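How to write a cast and crew page for your short film

So you finished the film. Congrats. Now there's a submission form open in the other tab and it wants a synopsis, a cast list, credits, a tagline, running time, and it wants them tonight. Most people bang this out in ten minutes and it shows. Here's the way we do it. Takes an evening the first time, much less after that.

You need: the final cut, the shooting script, your call sheets, every release form. A plain text file. Not a fancy layout, you'll be pasting this into a dozen different boxes and they all eat formatting.

Step 1. Watch the film again

Yes, again. All of it, with the text file open. Write down every person who speaks or who the camera stays on. Don't work from the script. Parts get cut, names get changed on the day, and somebody who had one line on paper ends up with none. We once listed a Mrs. Grornonix who didn't survive the edit. Her actor had told the whole family.

Pause on the end titles too. Whatever spelling is burned into the film, your page has to match it. If the film is wrong, fix the film first, then do the page.

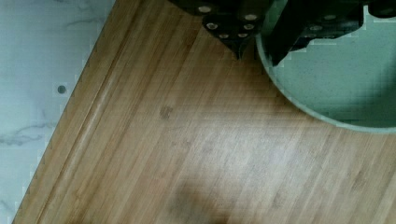 Drondetti Film Club / Writing & Submissions Team

Step 2. The one-line synopsis

One sentence. Who, what they want, what's in the way. Present tense. Character name only if it helps, otherwise just say what they are: a night clerk, a retired boxer, a girl home from college.

Bad: "A haunting exploration of memory, grief and what it means to come home."

Better: "A night clerk finds her late father's name in the motel register and waits up to see who signed it."

The second one you could pick out of a pile. The first one is every short film ever made. Leave out haunting, gripping, powerful, unflinching. That's for the reviewer to say, if you're lucky.

If it's based on something real, say so plainly and check what you're allowed to say. "Based on a true story" and "inspired by real events" get treated differently by some festivals. Read the rules. Never name a real person in the synopsis without talking to whoever handles the legal side for you.

Step 3. The longer synopsis

Keep it to 70 words unless the form asks for more. Start with the one-liner and open it up. Add the place, the second main character, the first big turn. Stop there. Don't give the ending away on a public page. Programmers sometimes want the full plot, ending and all, so write that version seperately and label it clearly so it never gets pasted in the wrong box. Ask me how I know.

Read it out loud. If you run out of breath the sentence is too long.

Things to take out:
- rhetorical questions ("But can she ever truly escape?")
- the words journey and unravel
- any theme you have to explain
- names of characters who turn up once

Step 4. Cast list

Format we use, one per line:

Actor name as Character name

Order matters and people will get upset, so pick a rule before you start. By billing if you agreed on billing. Otherwise in order of appearance. Alphabetical is fine for big ensembles. Just don't mix them.

Unnamed parts get a description, short and not insulting. "Man at Bus Stop." "Second Nurse." Not "Ugly Neighbor," even if that's what the script says. Somebody has to put this on a resume.

Check middle initials, accents, hyphens. Actors often work under a name that isn't the one on their release form, so ask which one they want. One email to everybody, give them a deadline of 2 days, then lock it.

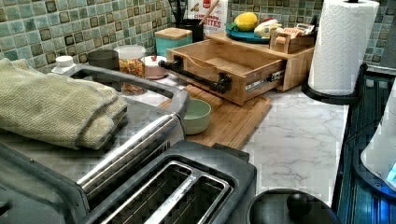 Damian Jabłońska

Step 5. Crew

Director, writer, producer, cinematographer, editor, sound, music. In that order if the form lets you. Then everyone else by department.

Same person doing several jobs? List them under each job, but think about how it looks. Your name nine times down the page reads like a home movie. On Flaltach I'd directed, cut, held the boom and done the driving. I kept director and editor, and dropped the rest.

Don't upgrade people. A production assistant isn't an associate producer because they were nice about the early start. And don't downgrade them either. If you promised a credit in writing, that's the credit.

Music: composer, plus any track you licensed, written exactly how the license says to write it. Exactly. Commas included.

Step 6. The technical bits

Running time in minutes and seconds, credits included unless told otherwise. Year of completion, meaning the year the cut was finished and not the year you shot. Country. Language, and subtitle language if there is one. Color or black and white. Screening format.

Get the running time off the export, not the timeline. They don't always match. Ours was off by 6 seconds once and a form with a hard limit bounced it.

Step 7. Tagline (optional)

Skip it if you haven't got one. Really. A blank box is better then a pun. If you do want one, keep it under 9 words and make sure it couldn't go on somebody else's poster.

Step 8. Stills

Pick frames with faces in them. Landscape shots look lovely and tell a programmer nothing. No logos, no timecode, no crew in the mirror. Caption each with the actor and character, left to right, and credit whoever took the photo if it's a set photo and not a frame grab.

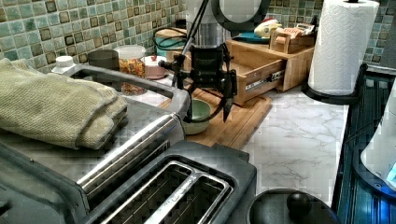

File names too. Title, underscore, number. Nobody's going to open "final final use this one" and feel good about your film. Keep a full size set and a small set, most forms choke on the big ones.

Step 9. Hand it to somebody else

Someone who hasn't seen the film. Ask them to read the short synopsis and tell you what happens in it. If they tell you a different movie, back to step 2. Then give it to someone who was on set, for the names. Two different readers, two different jobs. With Vidal we only did the second one, so all the names were perfect and the synopsis made it sound like a comedy. It's a funeral film.

Step 10. Save a master copy

One file, dated, everything in it: both synopses, the spoiler version, cast, crew, tech, music credits, captions. When something changes, change it there first and then go update the listings. Keep a list of where you've submitted at the bottom so you know what needs fixing.

Quick check before you hit send

Title spelled the same everywhere?
"The" in or out of the title, same every time?
Character names match the film?
Every actor confirmed their name?
Spoiler version NOT in the public box?
Running time off the export?
Contact email one you still read?

Updated October 2021, added the part about locking the cast names. Director's statements are a whole other headache and get their own page, I'll link it when it's written.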